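3.2 The play kitchen as a small but complete cooking corner

Of the play settings we looked at, the kitchen was the one we kept coming back to. A shelf of toy cars asks a child to supply the road, the garage and the town. A play kitchen arrives with its geography already in place. There is somewhere to cook, somewhere to wash and somewhere to put things down, and the spaces between them are short enough to cover with one arm. We find this layout a delight to study, and we think it has had far too little attention in work on pretend play.

The unit covered in this section has its stovetop and sink side by side in one white counter. The cookware is a stainless steel pot with a rolled rim, and the pretend food is a plain green block. In our notes from the Katene playroom a block like this was a pea, a bar of soap and a birthday present, all within one visit.

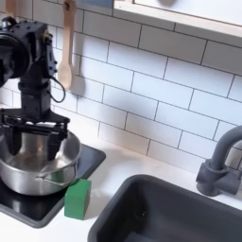 A plain block can be any of these because nothing on it says otherwise. The Caneck set of molded vegetables, which we used in March, drew longer naming talk (“carrot,” “that's the onion”) but fewer changes of role. Once a carrot, always a carrot. We coded 300 short episodes across both sets of props, and the plain blocks changed identity far more often, most of all when they were moved from the stove side of the counter to the sink side. That short trip seems to work like a change of chapter, and children often marked it aloud.

Surface graphics pull in the other direction. They can't be picked up or carried off, yet they tell the player a great deal about what the place is for. The hood over the stove has a plus and a minus button, a pair of round knobs and a rising bar graph. The microwave on the shelf reads 01:30, and we were surprised at how much story this one printed time could carry. Children at Verkcombe announced that dinner would be ready in “one three zero,” waited, and announced it again.
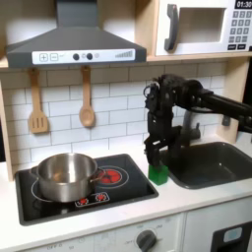 Hanging tools deserve a word of their own. A spoon in a drawer has to be remembered, while a spoon on a hook is an invitation. In 9 of the longest episodes the first object touched was a hanging one, and the pot came second. We had expected the reverse. The tiled backsplash helps too, we believe, as pale wood stands out well against white tile – a small matter for an adult, but a useful one for a three-year-old scanning for something to stir with.

Scale is the last point. The pot is the widest loose item we recorded at this unit, and it sets the rhythm of play at the stove. With the pot over one burner the other remains free, and its red graphic gives a ready reason to move things across. Parents in the Perken interviews called this “the hot side,” and several told us their children had come up with the name themselves.
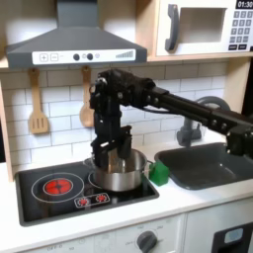 Figure 5. The stove side of the play kitchen, with the steel pot on the stovetop, the green block beside it and the wooden utensils hanging above.

Section 3.3 takes up the sink, where episodes were shorter and a good deal noisier.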